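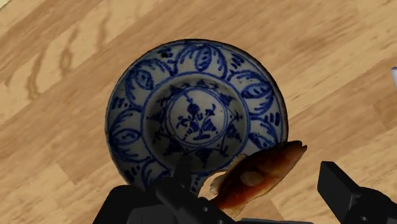
Harbor street fish supper back on in October

The Coltotico fish supper is coming back. Same spot as before, the lower end of Naciri Street, tables out from 5 p.m. and food until it runs out.

Last year's was called off over the drains. Those got fixed over the summer, the city signed off, and the street closes to cars at 3.

Tickets are $32 for adults, kids under 10 eat free with a grown-up. Organizers have capped it at 1000. Two seatings this time, after complaints about the line, which went past the bank and round the corner.

"People stood there an hour and then we were out of potatos," said Rogério Sales, who is running the kitchen again. "So, more potatoes."

On the menu: grilled and baked fish, boiled potatoes, cabbage salad, bread. A bean stew for anyone who doesn't eat fish. No shellfish, same as always. Drinks are separate, cash or card.

Bring your own plate if you can. Paper ones will be there but it's a dollar each, and Brigitta Ruchti at the ticket table says the real ones hold up better with the sauce. Dish washing station by the Unero bakery, hot water provided.

Music from 7. Grondudeck first, then a second band still to be confirmed.

Parking at the school lot and behind the library. Not on Mill Lane, cars were towed from there last time and will be agian.

Tickets at the bakery counter, mornings only, or at the library desk. None at the gate. If it rains hard, everything moves into the school gym, same times.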